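Friday, September - kitchen set, second pass

Great morning on the Clernon rig! We are finally past the boring part (mounts, clock sync, the Zenilik logger dropping its first second) and into real demos. Goal for this batch is 500 good grasps on household packaging, all hand-held, two people swapping every 15 minutes so that wrists survive and we get a bit of variety in style. 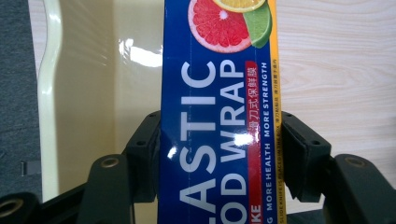 Tall thin packages are my favorite class so far. The policy from the last batch went for the top of everything, and on long boxes that gave us a nasty swing on the lift. So now we grip near the midsection, fingers level, package upright. The food wrap box is a good one to learn from: glossy blue with glare sitting right on the big white letters, so the model can't lean on the print alone. I want many more like it, at different heights and under the side lamp too.

To do before the next session:
- rerun the Clullano filter with the glare threshold off, I think it's throwing away good clips
- try the Mitsotakis-Vlachou labels for "upright" vs "lying", 2 classes only
- more start poses from the left, we all drift right after a while

Also tighten finger screws. Check them again after lunch - they creep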